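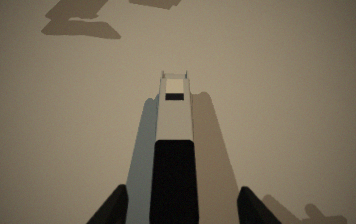 A pale grey bar between two black gripper fingers, computer rendering.

Guides > Pruvulum > Storage and Trading

3 min read

Moving Items Between Characters in Pruvulum

Players who keep more than one character on an account may transfer items through the shared vault. The vault opens once a character has completed the Setura harbor quest.

1. Log in with the character holding the items and travel to the vault keeper in Vestlow.
2. Select Shared Storage. The first tab holds 100 slots; a second may be purchased for 2,639 silver.
3. Drag each item into an open slot. Stacked materials move as a single unit.
4. Select Confirm before closing the window. Items left unconfirmed return to the original bag.
5. Log out fully, then log in with the receiving character and visit any vault keeper.

Quest items and soulbound gear cannot be transferred. Crafted weapons can – provided they have never been equipped.

If an item does not appear, wait two minutes and reopen the vault. Should it still be missing, submit a support ticket with the item name and both character names.

Guide maintained by Itzel Quezada. Last checked in March.

123 shares | 2 comments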